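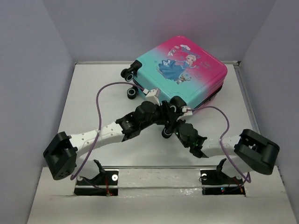
*Hilska Newsletter Tools, Template Team*

# Bitlow Mail Blocks

Bitlow is our set of ready-made email layouts, and we're really rather fond of it! You get 17 blocks (headers, two-column stories, buttons, footers and so on) that you stack in whatever order suits your newsletter, then paste into the sending tool you already have. Every block has a plain-text twin, so readers who keep pictures switched off still get the whole message.

The July update brought a dark mode version of each block, plus a wider button that is much easier to tap on a phone.

**What you get**

- 17 blocks, 8 color sets
- Setup notes for Escobedo and Nosilell mailing accounts
- Use on 2 sending domains

Please keep each finished email under 100 KB, as longer ones can get clipped in some inboxes. If yours keeps creeping over, write to us and attach the file, and we'll gladly go through it with you.

Page updated November 6, 2021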